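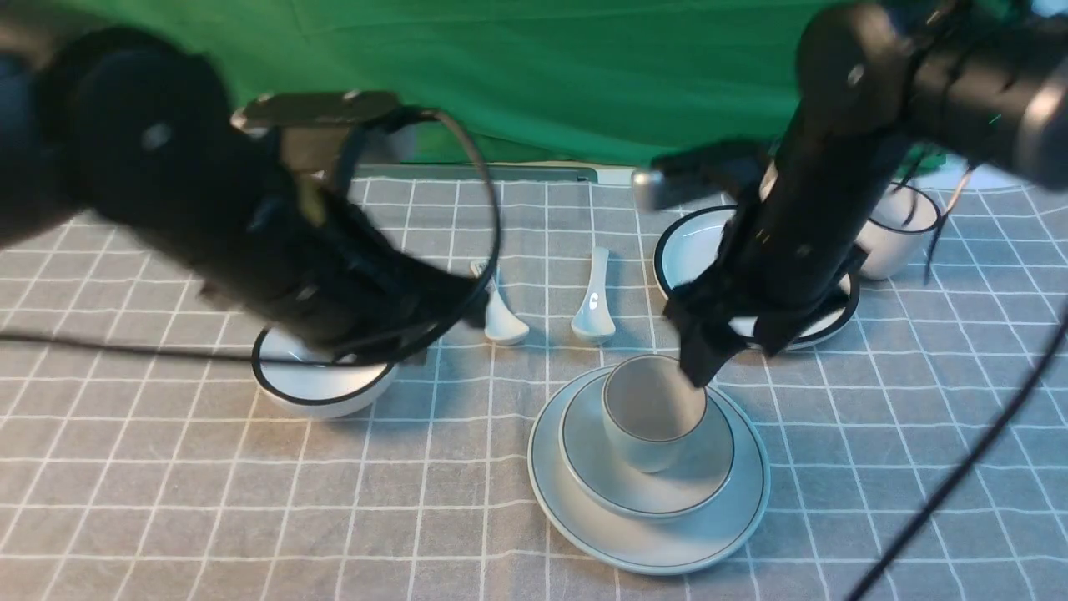 How did a student robotics club end up spending a whole term on crockery?

"Because I was sick of cones," says Hidayah Govindasamy, and she laughs so loudly that two of her Year 11s look up from their laptops. She'd run the club at Wovthorpe for a few years by then, and every January it was the same business of driving little wheeled things round little plastic cones. The kids were good at it. They were also bored silly!

So she rang Kamil Dvořáček, who used to teach electronics at Breltham and now helps out on Monday afternoons, and asked him what was hard. He said cups.

"I didn't even have to think," Kamil tells me (we're sitting at the back of the room with tea, in mugs I'm now looking at quite differently). "A cup's got a thin rim, it's shiny, it tips. And then you want it to go on a saucer, and the saucer's on a plate, and everything's white. Lovely problem."

The students work in pairs, one on each arm to start with, and later one pair runs both arms together. I asked Hidayah what the first fortnight was like and she pulled a face.

"Noisy. We went through a fair bit of op shop china."

They log every attempt in a shared spreadsheet, which I got to scroll through. There were 259 rows for the cup alone when I visited, and somebody had written "NO" in the comments column for most of the first 75. After that the comments get longer and a lot more interesting. One pair worked out they'd been coming in too fast and wrote half a page on it. Another pair called themselves Plidirier, for reasons I couldn't get out of anyone, and became slightly obsessed with soup spoons.

"Spoons are awful," Kamil says, very cheerfully. "Flat on the cloth, curved at one end, nothing to get hold of. I told them to leave it till last and of course they didn't."

The end of term event is called the Halás Table, and teams get 200 seconds to lay a setting. I wanted to know whether that's generous. Hidayah reckons it sounds like ages until you're standing there with your hands on the controls and your mum's watching.

Nearly 37 students put their names down this time, and she's had to split the club over two afternoons. Next term they want to try folding napkins. Kamil has already told them it's a terrible idea, and he's bringing the napkins.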